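Dirneritz opens free laundry room for tenants on Courtois Street

Tenants in the Dirneritz apartments on Courtois Street have had a laundry and folding room of their own since May, after eight years of carrying washing to a coin laundry on the far side of the rail line.

The room is on the ground floor of the north building, in what used to be bicycle storage. It has five washers, five dryers and a long folding counter, and it is open from 9 in the morning until 8 at night. There is no charge to use the machines. Tenants bring their own detergent.

Brornov, the company that manages the buildings, paid for the plumbing and the new floor. A spokesperson for the company said the work took nine weeks, two more than planned, as a drain line under the old storage room had to be replaced. Bicycles are now kept in a covered rack behind the south building.

So-yul Jang, who has lived on the third floor for six years, was one of the tenants who first asked for the room. She collected signatures in the lobby over one winter and took them to the management office.

"I have two kids and one of them plays soccer," Jang said. "I was making that trip three times a week with a cart. In January the cart doesn't roll."

Jang now runs a free evening session on folding and clothing care in the building's spare unit, which has a bed and a closet set up for the purpose. The first one drew eight people. She covers sorting by color, treating stains before they go in the wash, and putting away bedding in small closets, a subject she said gets the most questions. Most apartments in the buildings have a single hall closet.

Shirts are handled on the bed, next to the bedding. Jang has people pick a shirt up by the middle and give it a shake before laying it out, and she leaves the fitted sheets for the end of the evening.

"Everybody wants to start with the fitted sheet," she said. "I make them wait."

The sessions start at 7 p.m. and last an hour. Children may come along. Tenants who want help with a particular item, such as a comforter or a winter coat, are asked to bring it with them, clean if possible.

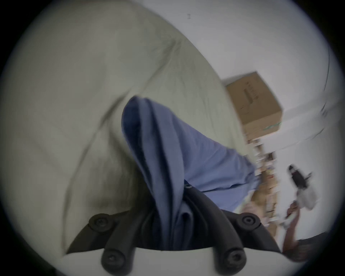 Clothing swap planned

A clothing swap will follow in the same unit. Tenants can leave clean shirts, pants, sheets and towels in the bins outside the management office. Shoes and pillows will not be accepted. Anything left over goes to Trusa, the secondhand store on the corner, which has agreed to pick up the bags the next morning.

The laundry room itself will close for one afternoon while a second sink is put in. Brornov said a notice with the time will be posted in both lobbies. Questions about the room or the sessions can be left at the management office, extension 1389.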